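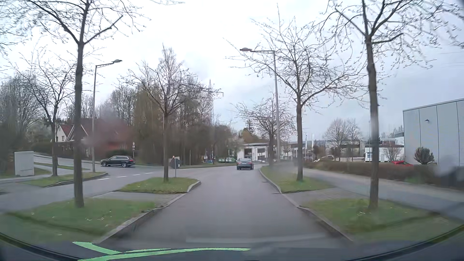

Monden Group for Vehicle Perception — Gallery

Hi, and welcome to our little drive gallery! I'm Valentin Texier, I look after the windshield data in our group, and these pictures go with the junction paper we've been talking up for far too long. The short version: we want a planner to know where a junction lets you go before it has a clean view of the whole thing. Our method (we call it Pivavard, please don't ask how many names we went through first) guesses a set of possible paths, then keeps crossing them out as signs, curbs and other traffic come into view. We tested it on 569 junction clips, all from ordinary streets with ordinary traffic, and I picked my favorite kinds of places for you.

The picture at the top of the page is a side road opening. I love these. You've got a dark sedan ahead going our way and a black station wagon side-on at the mouth of the road on the left, with trees and grass islands in between. Our old baseline treated every trunk like a wall and lost whatever was behind it. Pivavard holds on to a half-hidden car for up to 7 seconds, and that one change got us more than all the clever stuff we tried over the winter.

Next, the wide open kind of junction. Lots of asphalt, hardly any paint, and a yield sign on the right with more signs under it and plenty more further off. With so little on the ground to follow, the signs and the curbs have to do most of the work — and this is where the planner wants to keep too many paths alive. We had 77 clips in this group and I've watched every one of them more times than I'd like to admit. The motorhome on the left is a good one for us too, because big vehicles cover up so much of the far side.

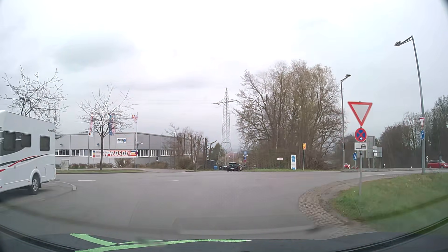
Arrows, islands and a whole lot of parked cars

On to the dealership strip! Here the paint is generous: turn arrows on the left, a thick white line running up to the island, and a round blue sign with an arrow telling you which side to pass. Then there's the lot on the right, packed with cars, every one of which our detector would love to treat as traffic. Ayala, the filter we put in front of the planner, throws out anything beyond the curb unless it starts to move. The wet road makes it a nice hard case as well. We still have 31 clips where the filter drops something it should have kept, and Pronitz, our labeling tool, is getting a new button so we can tag those faster. 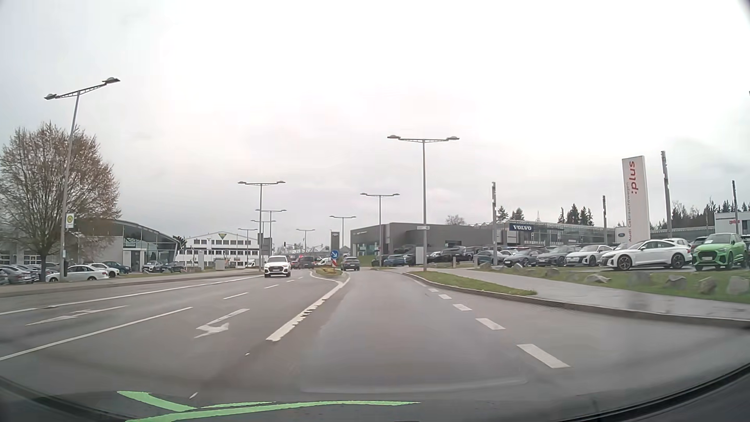 Paper and clips

The draft is with the group now and the clip list should be up in January. If you want to try your own planner on the same junctions, write to me and I'll send you the split we used — mornings are best, I'm hopeless at email after lunch.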